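Apr 28, 2019

Rain since before breakfast, and I had meant to get the beans in. Instead I sat at the kitchen window with my second coffee (all right, my third) and went through Aunt Odile's letters again, the Nekelitz ones, from the shoebox with the broken lid. I have promised myself I will have the whole lot copied out by August, when everybody comes for the reunion, and at the rate I am going that will take some doing. There are 293 letters in that box. I have copied out 196 of them. When I write it down like that it sounds grand, but the ones left over are the long ones, naturally, and the ones she wrote in pencil on both sides of paper thin enough to read a newspaper through.

I do love them, though. I want to put that down here on a day when my neck hurts and my eyes are tired, because some evenings I grumble about it and I would hate for anybody to read this diary one day and think it was a chore. She was twenty-four when she went out to Nekelitz to teach, and she didn't know a soul there, and she wrote home to her sister, my grandmother, nearly every week for years. The early ones are all weather and food. She was hungry for plums, it seems, the whole first winter. She goes on about plums the way other girls that age go on about boys! Then there is a boy, and the plums disappear for a while, and then there isn't a boy anymore and back they come, stewed this time, with a bit of lemon peel.

This morning's letter was the one about the schoolroom stove. I had skimmed it years ago and remembered it as a funny one, and it is, mostly. The stovepipe came down in the middle of an arithmetic lesson and covered the front two rows in soot, and she marched all the children down to the pump in their coats and washed their faces one after another with her own handkerchief. But then at the bottom, in smaller writing, squeezed in where she was running out of page, she says she sat in the empty room afterward and cried until it got dark, and that she has not told anyone and my grandmother is not to tell Mother. I had never noticed that part. I must have stopped reading at the pump. I sat there with the letter in my lap for a good long while and the coffee went cold.

It made me think about how much goes missing when you only keep the funny version. My grandmother told the stove story at every Christmas I can remember, with all the voices, and she never once let on about the end of it. She kept the secret, I suppose, the way she was asked to. She was good like that. And now I have gone and read it, and typed it, and I will have to decide whether it goes in the booklet with everything else.

Copying is slow because of the spelling. Odile spelled by ear and her ear changed depending on who she was living with. The landlady is Mrs. Zavala on one page and Mrs. Savalla on the next, and there is a stretch in the second year when she is only ever "Z." and I believe they had quarreled. I have been leaving every word just as she wrote it and putting the usual spelling in a note at the back, which pleases me and will probably drive my cousins mad. I have also stopped trying to fix the commas. She didn't have many and she seems to have saved them for when she was upset.
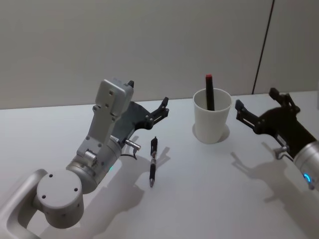
Petrică Pascu wrote back last night about the dialect words, bless him, a long message in three parts. He thinks I have been far too cautious with my guesses. The word I had down as a kind of shawl is a shawl, he says, but only one worn to a funeral or coming back from one, and if she was wearing it in the March letter then somebody had died and I ought to look at the letters before it for who. He also told me, quite firmly, that I shouldn't tuck the crying away in a note at the back. "She wrote it small but she wrote it," is how he put it, and he thinks the cousins are all old enough to bear it.

Well, he may be right. I answered him with a lot of thank-yous and said I would think it over, and then I went straight to the box and pulled out the February letters, and of course he was right about the funeral. Old Mr. Zavala. She mentions it in half a line between the price of boots and a complaint about her chilblains: "the old man here is gone Tuesday last and so we are very quiet." That's all! A man dies in the house where she is lodging and he gets less room than the boots. But then I went forward again to the quarrel, when the landlady is only "Z.", and I looked at it quite differently. Maybe there wasn't any quarrel. Maybe Mrs. Zavala had simply stopped talking much, and Odile, who was young and far from home and could be a bit self-centered when she was hungry, took it for unfriendliness. I don't know. I could be making up a whole new story to replace the old one.

Had soup for lunch, the end of the leek and potato, with too much pepper. The rain let up for a bit and I went out in my boots to look at the bean bed, which is a pond. The seedlings on the porch can stand another week in their pots if I keep turning them. The blackbird is back in the hedge on the Brestow side and was very cross to see me.

In the afternoon I telephoned Lorna to ask what she thought about the stove letter, and we ended up talking for over an hour, hardly any of it about the letter. She wants to know how the sleeping arrangements will work in August and whether the boys can put up tents in the lower field. I said yes to the tents. I said yes to a number of things, and I should have written them down as we went along. She is bringing the big tablecloth, I know that much, and somebody is to ask the Juvton cousins whether they are coming or whether they are still not speaking to us over the clock. I have the feeling that somebody is me.

On the letter, when we finally got to it, she was quiet for a moment and then said that Gran used to go very silent after telling that story. I had forgotten, but the minute she said it I could see it plain as day. Everybody would be roaring, Uncle Ted wiping his eyes, and Gran would get up and start on the dishes. We always thought she was being modest about getting a laugh. I had to go and find a tissue, and Lorna did too by the sound of it, and then she said the kettle was on and she had to go.

So I have decided. It goes in where Odile put it, at the bottom of the page, and I will ask the printer if that bit can be set smaller, the way it is in the letter. I rather like that idea. The printing is going to come to 1,835 all told if we have the better paper, and I had been going back and forth on that as well, but the better paper it is. I would sooner go without the new gutters for another year. (I may regret that sentence if this rain keeps up.)

Then, because I couldn't leave it alone, I copied out 2 more after supper, both short. One is nothing but a recipe for dumplings with a good deal left out of it; she says to cook them "till they are as they should be," and I would very much like to know what that means, as mine never are. The other is a thank-you for a pair of stockings and has a pressed flower folded into it that has gone the color of tea. Some little thing off a hedge. I looked at it under the lamp and couldn't tell what it had been, so I put it back in its crease the same way up and closed the letter over it again.

My hand is cramping. I ought to wash the soup pot. I still have to write to Petrică and tell him about Mr. Zavala, and he will be unbearable about it for days, and I want to ask him about another word, the one that comes up every time she goes to the market and that I have been reading as "basket." If that turns out to be something to do with funerals too I shall have to start over from the top.

Lorna says to plant the beans up by the wall instead, where it drains. I'll see what it looks like in the morning.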